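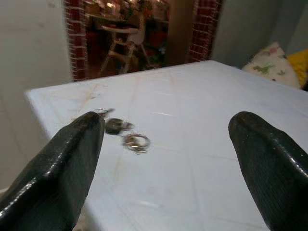

手首カメラの画像。鍵とリング、開いた指先。

5月 見学メモ(Olteck社 公開デモ)

13時に受付。参加者は全部で12名でした。最初に会社の説明が少しあり、そのあとすぐデモの部屋に移動しました。説明の担当の方は早口でしたので、聞き取れなかったところは「?」を付けておきます。

今日のテーマは「薄くて小さい金属の物を、平らな面から取る」です。課題の名前はGeterと言うそうです。うちの研究室でもワッシャーで同じことに困っていますから、これを見るために申し込みました。

聞いたこと:
・学習に使った操作データは294回分。全部、人が遠隔で操作したもの。
・評価は64回。成功率の数字は口頭だけで、資料にはないと言われたので、ノートには書きません。
・指の表面の材料は社外秘(?)。質問しましたが、はっきりした答えはもらえませんでした。
・制御の周期は聞き忘れました。メールで質問すること。

手首カメラの見え方について。指が二本とも大きく画面に入るので、対象が見える範囲は思ったより狭いです。指の表面につやがあって、白い反射も細かく出ます。鍵のリングも光りますから、画像処理だけで輪郭を取るのは難しいと感じました。鍵が少しぶれて写っているのも気になります。うちの設定なら露光時間をもっと短くしたいです。

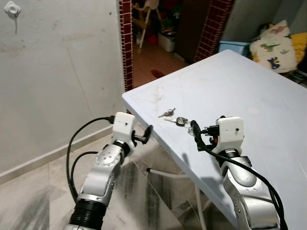
うちのセルとの一番大きい違いは、アームの配置だと思います。うちは一台を正面に置いていますが、Olteckは二台を左右から出しています。机の真ん中あたりに鍵が二組あって、右のグリッパの指先のすぐそばにもリングがあるので、どちらの腕がどの鍵を担当するかを先に決めておく必要がありそうです。ケーブルは手首の後ろから大きい輪になって外に出ています。うちで同じ配置にする場合、この輪が隣の腕に引っかからないか、先に低速で確認したいです。

質疑の時間に、Drirnholmから来た方が「鍵が重なった場合はどうしますか」と聞きました。答えは「片方の腕で押さえて、もう片方で引く」でした。これは私には面白かったです。ただ、押さえる力をどうやって決めるのかは説明がありませんでした。

Kanagaratnamの力覚センサの話も出ましたが、私の知識が足りなくて、半分くらいしか分かりませんでした。帰ってから資料を読みます。

やること:
・ワッシャーの試験に、机の白いシートありの条件を追加する
・手首カメラの露光時間を変えて比較する
・もらった配布資料を共有フォルダに入れる(スキャンはまだ)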